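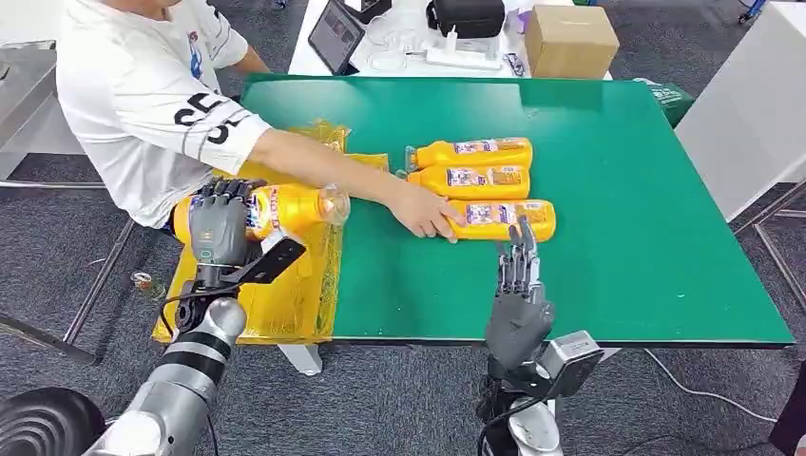
Clodside, February 2024

Workshop notebook, demonstration bench. Entry for the open day.

The workshop was open to visitors from mid-morning until late afternoon. The register at the door shows 102 names, of which 67 signed up for the handling demonstration at the green table. The remainder came for the talk and the tour of the machine room. This entry covers the handling demonstration only. The tour is written up separately in the machine room book.

Purpose. The demonstration was intended to show a two-armed robot with jointed hands sharing a table with a person, using ordinary goods of the kind found in any household. Yellow bottles were selected after the trials held for the Melludska visit, at which the cartons proved too light and moved whenever a finger touched them. A bottle is harder to grip than a carton, but visitors understand at once what is being attempted.

Setup. Four bottles were used at a time, with the table placed in front of the white desk. The bottles were laid on their sides. Upright bottles were tried during setup and gave a cleaner grip, but the approach from above hid the fingers from anyone standing at the front, and the fingers are what visitors come to look at. The yellow plastic bag was kept on the left part of the table, over the front edge.

Running order. Each session was scheduled for 18 minutes, including questions. The person at the table sat on the far side, facing the robot. The left hand took one bottle around the base and held it level above the table. The person then worked with the three bottles remaining, with a hand on the nearest one, while the right hand of the robot stood open in front of it. The session leader used this position to explain the difference between holding an object and waiting for one. Most of the questions were asked at this point, and it is recommended that the pause be kept in future sessions.

Six sessions were planned and 6 were held. The third began late on account of the talk running over. The fifth was shortened by agreement with the Vasiliauskas party, who had a train to meet and asked to see the grip twice instead of the full sequence. They were shown it twice.

Observations on the grip. Closing on the base was reliable in all sessions. Closing on the middle of the body was attempted once at a visitor's request, in the second session, and the bottle turned in the hand before the fingers had settled. It was put back on the table by the operator and the session continued. The label is smoother than the bare plastic near the base, and this may account for the difference. It has not been tested and should be before anything is said about it in public.

The hand was opened more slowly than in the Keseck program. The slow setting is to be retained for visitors. It was noted that several people stepped back when the fast setting was shown during setup, although they were well outside the marked line.

Observations on the bag. The surface of the bag reflects the overhead lights, and the reflection shifts whenever the bag is moved. In the first session the bottle was located correctly but the arm paused for longer than expected before reaching. The bag was flattened by hand and the pause did not recur. Yellow bottles on a yellow bag may be a poor choice in any case. A plain bag in a different color should be on hand for April.

Questions from visitors. The following were asked more than once and should be covered in the opening remarks:

Whether the hand can feel the bottle. The answer given was that it measures effort at the joints and has no sense of touch in the usual meaning. This was accepted by most, though one group wished for a fuller explanation and was referred to the technical sheet.

Whether the robot knows what is in the bottle. It does not. The label plays no part in the program.

Whether it could unscrew the cap. This has not been attempted on this bench. Session leaders are asked not to promise it.

What happens if the person lets go or reaches across. The stop procedure was described and shown in the first session only. It should be shown in every session, before the arms are moved.

Matters for correction. The white cable on the carpet to the right of the table must be taped down or routed behind the cabinet before visitors are admitted again. The standing line was marked on the left and at the front, but the right side was left open, and people naturally gathered there for the better view of the open hand.

The desk behind the table should be cleared. The carrying case and the cardboard box belong in the store. One visitor took the tablet on the desk to be part of the demonstration and spent some time looking at it.

Sound was adequate for those in the front two rows. Those behind reported that they could not follow the explanation of the grip. A small microphone is available from the lecture room and has been requested.

Carried forward to April. Repeat the middle grip on bottles with and without labels, the same number of attempts for each, and enter the results in this book. Try the plain bag. Confirm the slow setting in the saved program, as it was entered by hand on the day. The spare bottles are on the lower shelf of the store, next to the cartons from the Melludska trials.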